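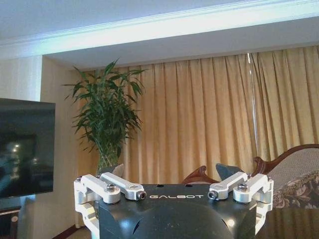 Home Forums Care Sheets Classifieds Members Log in

Crested gecko off her food since the move

marrowfat
My female crestie Fimetti has more or less stopped eating since we moved house in November. She's four and has always been a good eater, licks the bowl clean most nights. Now I find a few lick marks in the paste and that's it. I've had her on the same powdered diet since she was a hatchling, mango flavour, mixed to a ketchup thickness. Same tank, same plants, same bowl on the same ledge. Daytime temperature is 22 in the new place. It might have been a bit warmer at the old flat but I never kept a record.

Weight is down from 46g to 43g. Poo looks normal when there is any. Should I be worried yet?

dunnock_lane
3g on an adult female over that sort of time wouldn't have me ringing the vet. Mine lose that after laying. Is she gravid? Has she been near a male in the last year?

marrowfat
No male, ever. She did lay a couple of duds last spring though, so I suppose it's possible. There's a lay box in there and she hasn't touched it.

Tilly P
Moving house does this. Mine sulked for 5 weeks when all I did was carry the tank from the back bedroom to the landing. Leave her be, stop picking her up to weigh her, fresh food every other night. She'll eat when she's hungry.

oldskink
I don't agree with leaving it. "They'll eat when they're hungry" is how people end up with a thin animal in January. What's the temperature at night? A lot of houses drop a long way when the heating goes off, and a gecko that is too cold can't digest properly even if she wants to eat. Put a probe at ledge height, not on the glass, and tell us the lowest reading.

Tilly P
I said leave her be, I didn't say ignore her. Cresties cope with a cool night perfectly well. Half the trouble on this forum comes from people cooking them.

oldskink
A cool night, yes. A cold one every night with nothing to warm up on in the day, no. I'm asking for a number before anyone says it's fine.

marrowfat
Fair enough. Probe is in, will report back. The tank is against an outside wall now, which it wasn't before.

Su-bin Kwak
Which vitamin powder are you using, and how old is the tub? I had the same thing with a male called Prendari. I'd bought the big tub to save money and it had been open well over a year. New tub, and he ate the same night. The old one smelled a bit like cardboard when I compared the two.

Also try the feeding ledge somewhere else. If it's facing a door or a hallway in the new house she may not want to sit out on it.

dunnock_lane
Second the old tub theory. I keep mine in the fridge with the date written on the lid.

marrowfat
Right, results. Lowest overnight was 14, at about five in the morning. Daytime peak 22 as I said. The tub was opened in the spring so I don't think it's that, but I've ordered a small one in fig to try.

oldskink
14 every night is too low for my liking. Move the tank to an inside wall first, that costs nothing. If it still drops under 17 get a low wattage heat emitter ON A THERMOSTAT and fit a guard so she can't sit on it.

Tilly P
I'll give you that one, 14 is chillier than I expected. I'd still try the wall before buying any heating.

Wolde
Don't rule out live food either. Mine turned her nose up at paste for a month and would still chase a small cricket round the tank. Dust them with calcium, a couple at a time, and take out what she doesn't eat. Crickets left in overnight will nibble at a sleeping gecko.

marrowfat
Tank moved last night to the wall by the airing cupboard. Took Su-bin's advice and turned the ledge so it faces the plants. Low this morning was 18. No idea if she ate, the bowl had a skin on it and I couldn't tell.

dunnock_lane
Weigh the bowl before and after, and put a second bowl outside the tank to see how much dries out by itself. Sounds fussy but it works.

marrowfat
Update for anyone who finds this later. Second week by the airing cupboard. She is eating the fig – not the mango, she won't look at the mango – and she took two crickets from the tongs. 44g this evening. No eggs. I haven't bought a heater but I'm keeping the probe in until spring.

oldskink
Good. Keep an eye on it when the real frosts come.

Tilly P
Glad she's on the mend. Pelura, my oldest, went right off mango as well after years of it. Is anyone else's like that with the newer batches?

Su-bin Kwak
Mine eat mango and leave the fig, so I couldn't say.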